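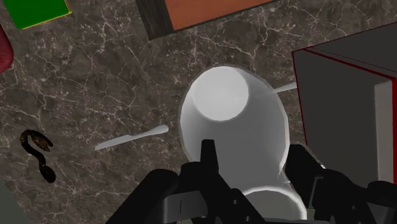 Ticket: counter clearing, cup task stalls in sim
Product: Zeltis arm controller + Dalleo task planner
Opened: September 17, 2023
Priority: normal (was low, bumped it)
Status: open, workaround in place

Problem
Kitchen clear-up job. Arm goes to the white cup, closes, planner reports "no grasp", backs off, tries again. Loops until timeout at 90 seconds. Never gets to the utensils. Same job on the plain gray counter is fine, so it's something about the marble one or the clutter, or both.

Setup
Clunamton kitchen set, dark marble top, white cup, thin white utensils, the big gray box and the usual junk. Default gripper. Planner config is the stock one from May, nothing custom.

Log

1. Restarted planner, cleared cache. No change.

2. Checked the grasp pose. Planner keeps picking the cup rim as if cup was upright. It's flat end up. Pretty sure that's half the problem right there – the rim is down by the fingers and the approach is planned for the wrong end.

3. Forced a body grasp instead of rim. Better. 500 runs overnight, 257 got the cup off the counter. Rest were mostly slips, a few bumps into the gray box.

4. Moved box further out to give the right finger more room. Bumps gone, slips the same. Put it back, people do have boxes next to their cups.

5. Swapped marble texture for flat brown, everything else left alone. Segmentation is a lot cleaner. With the veins on, the cup mask leaks into the counter and the center comes out off. So yes, texture matters too. White things on white-veined stone, not great.

6. Tried raising mask threshold. Cup OK now but it loses the thin utensils completly. Put it back to default.

7. Turned on the depth check before close (setting 618 in the Zeltis panel, off by default, why?). Slips dropped a lot. Haven't done a full overnight with it yet.

Workaround for now
Body grasp forced, depth check on, default threshold. Cup works well enough to carry on testing. Utensils still hit and miss, mostly miss. The one poking out from behind the box I've excluded from the job.

What I need from support
- Can planner work out which way up a cup is before it picks a grasp? Or do we have to label it every time
- Is there a per-object mask threshold. Couldn't find one in the docs
- Timeout should report which step failed. "No grasp" tells me nothing

Other note, for whoever reads these on the product side. We're supposed to tell the Mathew site whether this can do end-of-day counter clearing. My answer today is no. Cups, getting there. Flat thin stuff on stone, no. Anything soft or coiled I haven't even put in the job list. A person does that counter in a minute without thinking and the arm burns longer than that on one cup. I'd say boxes and cups only, if they want something soon, and someone still wipes down and gets the spoons.

And all of it is sim numbers. Real counter will have crumbs and water on it, expect worse.

Update, later same day
Support replied, asked for planner trace and the scene file. Both attached. They say cup orientation is "on the list", no date given. Per-object threshold exists but only from the config file, not the panel. Will try it tommorow with the utensils set low and the cup high.

Leaving ticket open untill the overnight with depth check is done. Please don't auto-close this one, the last one got closed while I was waiting on a reply.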